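Category: Talks & Slides > Shop Floor Robotics

Speaker notes: Keeping one folding cell happy
Wandstead users' meetup, 30/01/2023

Start with the cell itself. One arm, one two-finger gripper, one padded table. It folds cloths. That's the whole job and I love it. Ask who in the room has tried to get a robot to pick up fabric. Wait for the groans.

Say why I picked this cell for the talk: it is small enough that you can hold all of it in your head. We call it Grirnier. It came to us as a bare arm and we built up the rest at Eskildsen over one winter, so every bad decision in it is ours.

SLIDE 2, the table
Fabric top with some give in it. First version was a hard white board and the fingertips kept hitting it. You want to come in low, because cloth is thin, and on a hard surface low means a fault stop. With padding underneath, the tips can press in a little and the arm doesn't mind.
Downside: padding packs down. We measure height at 4 points with a dial gauge, write it on the sheet, and re-teach the table plane if any corner has moved. Show the sheet. It has coffee on it, people like that.
Mention lint! Roller over the whole top at the start of a shift. Vacuum if it's bad.

SLIDE 3, fingers
Slow down for this one, it's the part I get emails about.
Take both fingers off together. Mark left and right before you loosen anything (paint pen, on the back). Clean the grooves near the tips with a dry brush, and please no solvent, we clouded a set that way. Look for a polished patch on the inside face. If you see one, the fingers are closing slightly off and one side is doing all the work.
Put them back, snug the screws, close the gripper on a strip of paper, then tighten. If the paper pulls out easily on one side, loosen and go again.
Grip force is set at 65 percent in the Grirar panel. We went higher for a while and got creases. Lower and the corners slip on the lift.

SLIDE 4, wrist camera
This little thing does so much. Wipe it with a lens cloth. Then open the gripper and check that both fingertips show up where they did last time. We keep a saved view next to the live one and flip back and forth. If the tips have shifted, something got bumped: the mount, the fingers, or both. Check the mount first, it's two screws.
Lights matter more than I expected. Bright cloth on a gray table is easy. Gray cloth on a gray table, come find me after and we can be sad together.

SLIDE 5, the log
Last full service was at 1258 cycles on the current fingers. Read out a few lines from the log if there's time. The best one is just "squeak, found it."
Next service is planned for February and I'm going to try swapping the finger screws for captive ones. Too many have rolled under the table.

Run the clip if the projector has sound, skip it if it doesn't. Then straight to questions, and leave the last slide up while people talk.

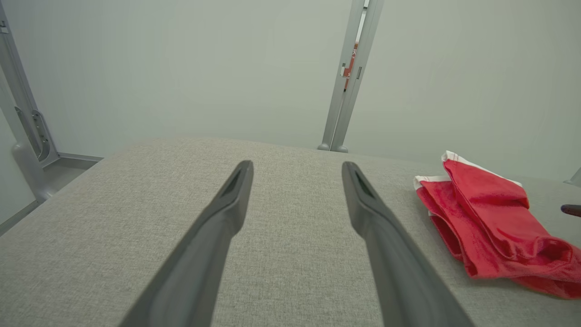 Questions I should be ready for: how long a finger change takes (longer than you'd like the first time, then quick), whether the padding can be glued down (we clamp it, so it can come off for washing), and what we do about wet cloths. We don't run them. Spare fingers are in my bag, pass them around.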